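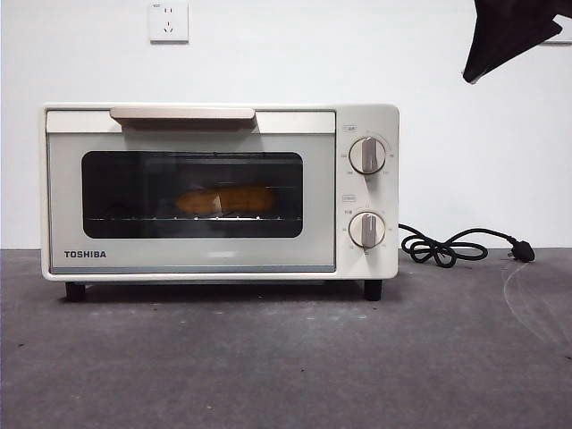

The Small Oven Earns Its Place

For many households the countertop oven was once a second-best appliance, bought for a first flat and given away when a full-sized cooker arrived. That view is changing. At the Killerden Institute of Domestic Cookery, where the autumn programme opened on Wed 6 October, the short course on small ovens filled before any other.

The course is led by Rhun Ruddock, who has taught bread and pastry at the Institute for 6 years. His first session concerns a task most people consider too simple to be taught, the reheating of a roll or a length of bread. A cream Toshiba with a wide glass door and two round knobs is typical of the type he recommends to beginners. The bread is laid directly on the wire rack, lengthways, and watched through the window.

"People set the dial and walk away," Mr Ruddock said. "In a cavity of that size the crust is close to the heat, and two minutes can be the difference between golden and scorched."

Participants are advised to sprinkle a stale loaf lightly with water before it goes in, and to leave it to stand briefly once it comes out. Frozen rolls are given a lower setting first and a short burst of stronger heat to finish.

Ifigeneia Liapis, who edits the Institute's recipe collection, has revised 61 recipes for the smaller oven. Most needed a shallower dish, and several bakes were halved. A 750 g loaf proved too tall and was replaced by a pair of flat ones. Her notes also deal with placing: the oven should stand on a level, heat-resistant worktop, with the clearance at the back and sides that the maker's handbook requires. The crumb tray is to be emptied after each day's use, with the oven unplugged and cold.

The revised collection will be available to members from the Grurberg reading room later in October.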